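Why Does Fruit Go in a Bag, Anyway?

Fruit comes with its own wrapper. It's called a peel, and it's free. So why do people keep putting oranges and lemons into bags?

Think about carrying six lemons across a kitchen. You have two hands. By lemon three, one is under your chin, and by lemon four, one is under the fridge. A bag fixes that.

Bags also help with drying out. Fruit is mostly water, and the water sneaks out through the skin a little at a time. Leave a lime on the counter for 21 days and it turns into something like a small, grumpy rock. A closed bag keeps more of the water in.
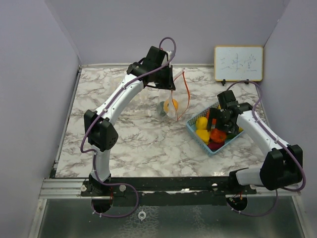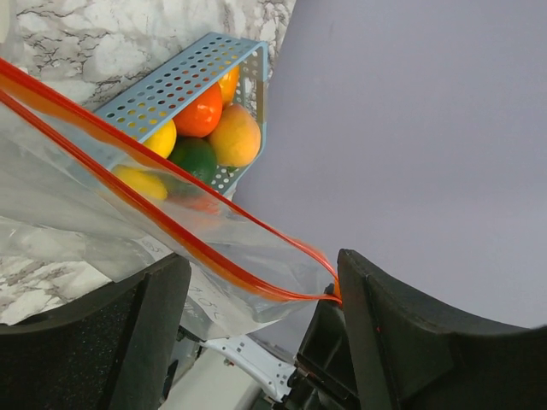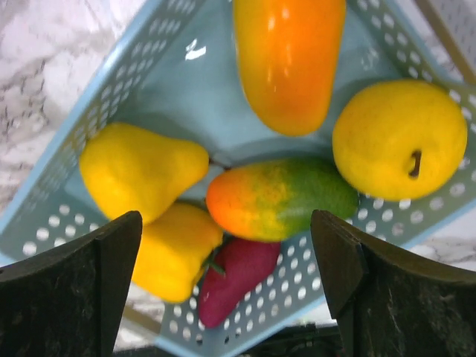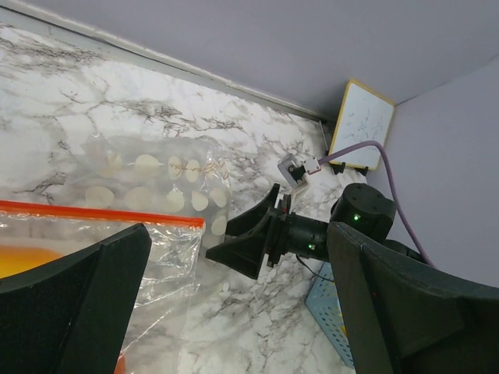

A zipper bag has a tiny ridge on one side and a tiny groove on the other. Pinch them together and the ridge pops into the groove. Do it all the way along, please - my nephew Yaw stops an inch early every time, and his backpack has smelled like tangerine since October.

A basket with holes does the opposite job. It lets air in, and damp air gets out. Mold loves damp fruit, so washed fruit likes a basket first and a bag later, when it's dry.

Toy fruit needs none of this. A plastic pear will look exactly the same when you are a grandparent. It's a very good pear, as long as you're not hungry.

Want to try it? Put one lime in a closed bag and leave one in a bowl. Wait 6 days, then squeeze both. Write down which one is harder, and ask before you use the last limes in the house.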